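The Long Life of a Good Bedsheet

My grandmother owned a linen closet that smelled of cedar and starch, and as a child I was allowed to open it only if my hands had been washed and shown to her, both sides. There were nine shelves in it, running from the floor to a height she could reach only with the step stool. The bottom ones were for rags. I did not understand until I was a grown woman with a laundry problem of my own that the closet was a sort of calendar, and that everything in it was on its way down.

A sheet came into that house at the top. It was ironed, folded in thirds and then in thirds again, and kept for company. After a few years, when the hem had started to soften and somebody's coffee had left a ghost on it, it moved to the family beds. Then it was a summer sheet, then a picnic sheet, then something to throw over the tomatoes when frost was coming, and at last it was torn along the grain into squares and set on the bottom shelf, where it polished the silver for another ten years or so. I have one of those squares still. It is the softest thing I own.

I thought about that closet a great deal this winter, when I finally set out to do something about mine, which is half of a hallway cupboard shared with a vacuum cleaner. I had fitted sheets that fit nothing. I had pillowcases that had lost their partners. I had a whole set in a shade of peach that I can only suppose I bought during an illness. And I had the vague, guilty feeling, which I suspect many of you know, that I ought to be taking better care of the things I sleep on, seeing as I spend a third of my life there.

So I did what I usually do, and drove somewhere to ask.
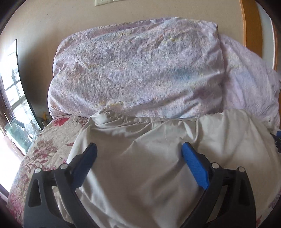 Words by our home and garden columnist
Posted 1/13/25 in At Home

Treltby is a mill town, or was one, strung along a river that bends so often you cross it four times getting to the post office. The big weaving sheds closed before I was born. But there is still a finishing shop there, down behind the old depot, where two sisters mend and launder household linens that come to them by mail from all over the country. They asked me not to put their names in, as they have more work than they can manage already, and I promised I wouldn't.

What they taught me in one long afternoon, over a pot of tea that was refilled whenever I looked away, I will pass along as best I can.

First, they say, most of us wash our sheets too hot and dry them much too long. Warm water will do for cotton in an ordinary week, with less soap than the bottle tells you to use. The dryer is where the damage happens. All that gray fluff in the lint screen is your sheet, a little of it at a time. Take the load out while it's still the least bit damp, give each piece a good snap, and let it finish over a door or a banister. If you have a clothesline, use it, and if you have a clothesline and a breeze in March, the older sister told me, you are richer than you know.

Second, own fewer sets and rotate them. Three to a bed was her number: one on, one in the wash, one resting. She was quite firm about the resting. Fibers like to lie quiet for a bit, she said, and whether or not that's science I have been doing it ever since, and I sleep very well.

Third, don't be bullied by thread count. I had come in quite proud of some sheets marked 1000, and the younger sister rubbed a corner between her thumb and finger and was too kind to say anything for a moment. Then she brought out a plain percale from the shelf behind her, 209 threads to the inch by her own reckoning with a little brass magnifier, woven before the war and still as crisp as a dollar bill. The very high numbers are often reached by counting each ply of a twisted thread, she explained, and a good long fiber in an honest weave will outlast them. I have since moved my fancy sheets to the guest room, where they can impress people who stay for only two nights.

Then there is the matter of sheen. If you like a bit of a glow to your bedding, you want a sateen, where the threads float over several others before they dip under, so that more of each one lies on the surface to catch the light. It feels lovely and drapes like cream off a spoon. It also snags. Rings, toenails, a cat with opinions, all of these will find those floating threads. The sisters recommend washing sateen by itself, inside a zipped duvet cover if you have no bag for it, and never with towels or anything that has a hook.

As for mending, I had supposed it would be beyond me, and it isn't. A sheet nearly always wears out in the middle, where we lie on it, while the sides stay strong. The old cure was to cut it straight down the center, swap the halves, and seam the two outside edges together, so the good cloth is where you need it and the thin cloth is tucked under the mattress. My grandmother called this turning sides to middle. I had slept on that center seam through my whole childhood and thought all sheets had one!

I did two of mine this way last week, on the kitchen table, with the radio going. The first seam wanders a bit. The second is quite respectable. They went through the wash on warm and finished over the banister, and the hall smelled wonderful until suppertime.

The peach set, I'm sorry to report, is cotton of very good quality and shows no sign of wear at all. I have moved it down one shelf. By my grandmother's way of reckoning it should be ready for the tomatoes in another fifteen years, and I mean to be out there in the frost to see it go on.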